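Fornier Cell Planner, one year in

Rating: 3 out of 5

I bought a seat of the Fornier Cell Planner last August, when my boss, Delyth Bevan, asked what a bin picking cell would cost and I gave her a number off the top of my head. The number was wrong. It was so wrong that she had it printed and pinned up by the coffee machine, where it remains.

The Planner is a budgeting tool for people in my position. You tell it what arm you want, what parts you want moved and how often, and it gives you a cost sheet, a floor layout and a schedule. It comes with a library of prices that somebody at Fornier keeps reasonably fresh. You can also add your own quotes, and you should, as early as possible.

What it does well is the big stuff. Arm, controller, base, guarding, training days. I compared its figures with two real quotes, one from Enlow and one from Moodley, and the Planner landed between them on nearly every line. It also caught that Enlow had left commissioning off entirely, a small matter of 11 days' labor. I brought this up with Enlow and they were very gracious about adding it to the bill.

The schedule view is fine. It believes that purchase orders get signed the morning they are written, but you can drag the bars around until they look more like your own company.

Where it falls down is everything under a hundred dollars. The Planner has one line for this, called Sundries, and it sets it at 2 percent of the arm. I would like to meet the person who chose 2 percent. Cable ties, hose, fittings, bins, clamps, the boards you clamp things to, more clamps. Our sundries sheet ran to 41 lines before Tudur Pugh in purchasing asked me to stop sending them one at a time. By the end we were at 10 percent, and I had my own nickname at the hardware store.

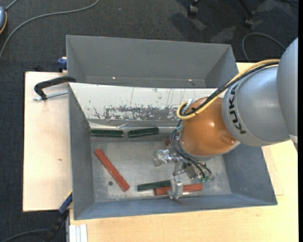
Grippers get the same treatment. You pick one from a menu, and the tool assumes it will suit your parts from the first day to the last. There is no way to enter a second set of fingers, or the hours somebody will spend finding out that you need one. I ended up making a fake robot called "Fingers" and hanging the costs off that. Support told me this was "a common approach," and I have thought about that sentence a lot.

Other gripes: the export to spreadsheet drops your notes, the layout view has no way to draw a cable, and the help pages open in a window exactly the size of the thing you need help with.

Would I renew? Yes, grudgingly. I tried Pulo's planner on a free trial and it wanted a sales call before it would show me a total. Fornier at least gives you the bad news in private. If you do buy it, overwrite the Sundries line before you show the sheet to anyone — ours is locked at 10 now, and Delyth has asked me to leave it there.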